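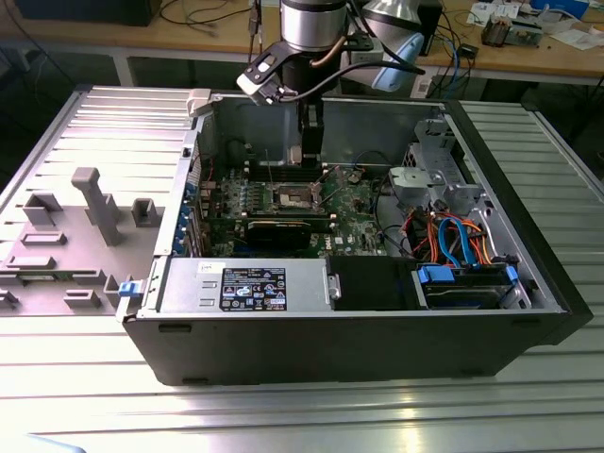
Stovside and Winine joint promotion
Progress report, March
Prepared by Alun Kemeys for the brand partnerships manager

Where we are

The spring promotion with Winine has finished its first phase. Shoppers who buy two Winine bottles get a code on the neck tag, which takes a third off a picnic hamper at any Stovside farm shop or on the Stovside website. The codes went live at the start of the month in all 26 shops. Tokarz handled the print and the in-store displays. Siromix built the code page and is still running it.

Results to date

Codes entered: 2755
Hampers sold with a code: 661
New sign-ups to the Stovside mailing list: 320

We had hoped for more sign-ups. The opt-in box was on the last screen of the code page, below the button most people press to finish, and we think many visitors never scrolled down to it. Siromix moved it to the first screen in the second week. The daily number has gone up since then, but I would like a full month on the new layout before reporting a rate.

Hamper sales were strongest in the shops that put the display near the entrance. Three of the smaller shops had no room there and used the shelf by the register. Their sales were lower, although they are also the quietest shops in the group and I can't separate the two effects.

Problems and what we did about them

The first batch of neck tags was printed with a gray code on a cream background, and customers complained that they could not tell a zero from the letter O. Tokarz reprinted the remaining tags in black at no charge. The code page now accepts either character. We replaced codes for customers who called or wrote in, and the complaints have mostly stopped.

Two shops ran out of the small hamper in the first week. The terms say a customer may take the next size up at the same discount if the small one is out of stock, and staff in one of those shops had not been told. I have sent a one-page note to every shop manager and asked them to keep it at the register.

Winine's sales team put out a social post that said "half off." It was corrected the same afternoon. Four customers asked us to honor the wrong price and we did, with Winine covering the difference.

Budget

Spending is within the approved amount. Printing came in under the estimate. Staff time on customer service was over, mainly from the tag problem, and the two come close to canceling out. The Siromix invoice for the layout change has not arrived yet. It was quoted as part of the support agreement, so I don't expect an extra cost.

Next phase

Phase two adds a cheese pairing card inside each hamper, with a second code for money off Winine at the shop. The card text is with both legal teams. Winine wants its logo above ours on the front, and the agreement says equal size but says nothing about order. I suggest side by side and need your decision before Tokarz can set the proofs.

Still open:
Approval of the card layout
Hamper stock forecast from the warehouse
Winine's retail sales figures for the first phase, requested twice

The next report will cover the full run of the first set of codes and the opening weeks of the second.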